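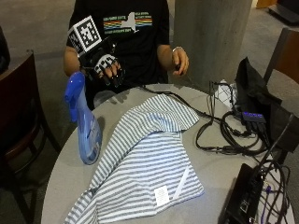 Do you pay people by the hour or by the example? A reader called Pumance asked me that over the weekend, and it deserves a longer answer than I gave at the time, so settle in, this is going to be one of my rambling ones.

1/ We pay by the hour. If you pay by the example, people rush, and a rushed fold teaches the model to rush. I learnt that in December with our first batch for Waveron, which came to 229 examples and looked lovely on paper until I sat down and watched them all back with a pot of tea.

2/ The job is cloth. Striped shirts mostly, because stripes bend when the fabric bends, and that gives the model something to hold on to. Plain ones are much harder and I am putting them off - I admit it.
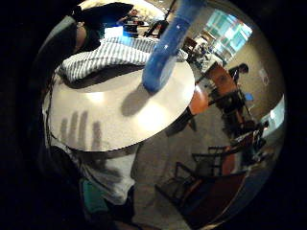 3/ The other thing from December was that I'd asked everybody to be neat. Lovely neat people, all starting from the same lovely neat pile! So now the rule is that you drop the shirt on the table and begin from wherever it lands, even if a sleeve is hanging over the side.

4/ Mistakes stay in. If you pick up the wrong corner, put it down and carry on as you would at home. The learning system needs to see how a person gets out of a muddle, and you can't act that convincingly (I have tried, it was dreadful).

5/ We log gloves and hand-held grippers as separate sets. One day I'd love to train on both together. 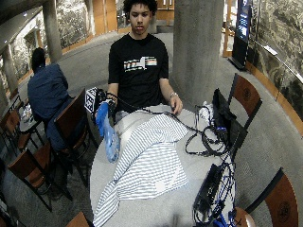 6/ Cables take up more of my life than I would like. The glove gets a fresh calibration after every 11 examples, hand flat, then a fist, then each fingertip to the thumb, and if someone has pulled a lead in the meantime we do the lot over again. Tape helps. Patience helps more, and so do biscuits.

7/ Target for the next batch is 40 good ones per person. Good means the whole fold is there and the timings line up, and it can be as ugly as you please.
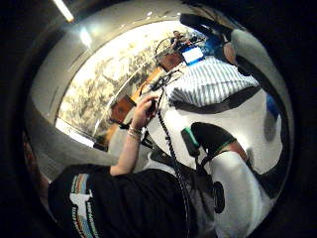

Could you not just make the data in simulation and save everyone's wrists? Clarker put that to me, and it's a fair point. We do use some. But our simulated shirts slide about like wet paper, and a model raised only on those gets a nasty shock from real cotton.

8/ More when the batch is labelled. Do ask things, I like being asked.

Comments (3)

Nwosu
Does it matter if someone is left-handed?

Pumance
Thanks for the proper answer. By the hour seems right to me.

Clarker
Still team simulation, but I'll give you the cotton.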